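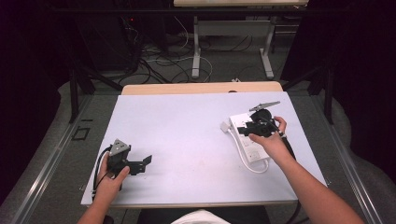 Household & Repairs > Tables and Desks
2 min read

Table top moves when I lean on it, how to stop it?

Dela Ofori

Hello to all. I have a work table of light wood, bought second hand, the brand is Hendriks. I laid a thin board over it so I don't scratch the wood. Now I have two problems. The board slides a little each time I press with my forearms, and the table itself makes a small movement left to right. I tightened all the screws in September and after some weeks it was the same again. The table is 65 cm deep and I sit at it most of the day, so it bothers me a lot. I would not like to glue anything — the table must stay clean if I sell it later.

cliseck_home

For the board, buy the rubber mesh that is sold for putting under carpets. Cut it a little smaller than the board and lay it flat between the board and the table. Wipe both surfaces first, dust makes it slip. I have used one piece for two years. Please lift it sometimes and look underneath, because cheap mesh can leave a yellow mark on light wood.

For the movement, check where the legs meet the rail. If the screw turns without end, the hole is worn out. Take out the screw, put in two wooden toothpicks with a drop of wood glue, break them level, wait until the next day and put the screw back. I know you wrote no glue, but this one is inside the hole and no buyer will see it.

drirell1777

just put it against the wall

Zisance

The toothpicks are good advice. I would add metal corner brackets, 4 of them, one in each corner under the top. Use short screws! I once used long ones and they came through on the upper side. Also look at your floor — mine was not level, and a felt pad under one leg solved half of the problem.

Recent in Tables and Desks
Drawer sticks in humid weather
How to remove a ring from a hot cup
Which oil for a beech top?
Can a desk hold 1000 books?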